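Gente, prometi contar como foi a caminhada de sábado e até agora só mandei áudio picado para meia dúzia de pessoas. Então vai em fio, com calma, que eu sou de contar comprido mesmo. Peguem um café.

Para quem chegou agora: desde que me mudei para cá, resolvi conhecer a pé as estradas de terra da região de Pondudthorpe. Sem pressa, sem meta de quilômetro, só um caderninho no bolso e a garrafa d'água. Já fiz a do açude e a da antiga olaria, e faltava a que vai até Grimley, de que todo mundo por aqui fala como se fosse logo ali.

Logo ali! São 6 km de ida, e a volta é pelo mesmo lugar. Eu devia ter desconfiado quando a moça da padaria embrulhou três pães de queijo a mais e me desejou boa sorte com uma cara muito séria.

Saí cedo, com o Oduor Mabula, meu vizinho de muro, que anda devagar e conversa depressa, a companhia ideal. O Kiprono Lema ficou de nos encontrar lá na frente e chegou de bicicleta, todo vermelho de poeira, rindo sozinho.

O primeiro trecho é sombra e passarinho, uma delícia. Depois as árvores vão rareando e a gente entra na parte aberta, de chão claro e batido, com sol na cabeça. Foi ali que me arrependi de ter deixado o chapéu bom pendurado atrás da porta (levei o feio, que aperta na testa).

Uma coisa que eu adoro em estrada de terra é que ela muda de som. No chão liso você quase não se escuta andando, aí passa para o cascalho da beirada e começa aquele croc croc croc, e a conversa tem que subir de volume. O Oduor prefere o meio, eu gosto da beirada. Fomos assim um bom pedaço, ele de um lado e eu do outro, quase gritando sobre receita de feijão.
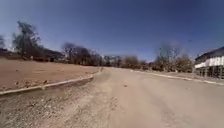

E o feijão dele leva folha de louro em quantidade que eu considero exagerada, mas fiquei de experimentar antes de falar mal. Anotei no caderninho, com a letra toda tremida de escrever andando.

Outra coisa que me pegou foi o meio-fio. Eu sempre achei que meio-fio era coisa de rua asfaltada, e de repente me vejo numa estrada de terra com guia de concreto dos dois lados, baixinha, já meio lascada. Achei bonito. Dá um capricho ao caminho, feito barra costurada em pano de prato simples.

O Kiprono conta que, quando ele era menino, jogavam bola num terreno de terra vermelha por aquelas bandas, e que o gol eram 2 pedras. Segundo ele, a partida acabava quando alguém perdia o chinelo. Fiquei imaginando a mãe dele lavando aquelas meias. Quem já lavou meia com terra vermelha sabe do que estou falando, não sai nunca mais, vira cor de meia.

Aliás, dica para quem vai fazer esse tipo de passeio: meia escura. E lenço no pescoço, que serve para o suor e serve para a boca quando passa carro. Passaram até 3 carros a manhã inteira, todos devagarinho e todos buzinando um bom-dia, que eu respondi com o maior gosto e a boca cheia de pó.

Em Grimley paramos na venda do Ziółkowski, que tem um banco comprido do lado de fora e um caldo de cana que me devolveu a alma. Comemos os pães de queijo (a moça da padaria é uma sábia) e ficamos ali mais tempo do que devíamos, olhando o movimento, que era um cachorro.

A volta eu confesso que fiz mais calada. O sol já estava alto, o joelho reclamou numa descida e o Oduor, coitado, teve de sustentar a conversa sozinho – o que ele fez muito bem, contou a história inteira do casamento da irmã, com os pratos servidos e tudo.

Cheguei em casa, deixei o tênis na varanda, tomei um banho de sair água marrom e dormi até o meio da tarde com a janela aberta. Que sono bom, meu Deus.

Em agosto quero repetir, saindo ainda mais cedo e com o chapéu certo. Quem quiser vir junto me escreve por aqui. Tragam água, meia escura e opinião sobre folha de louro.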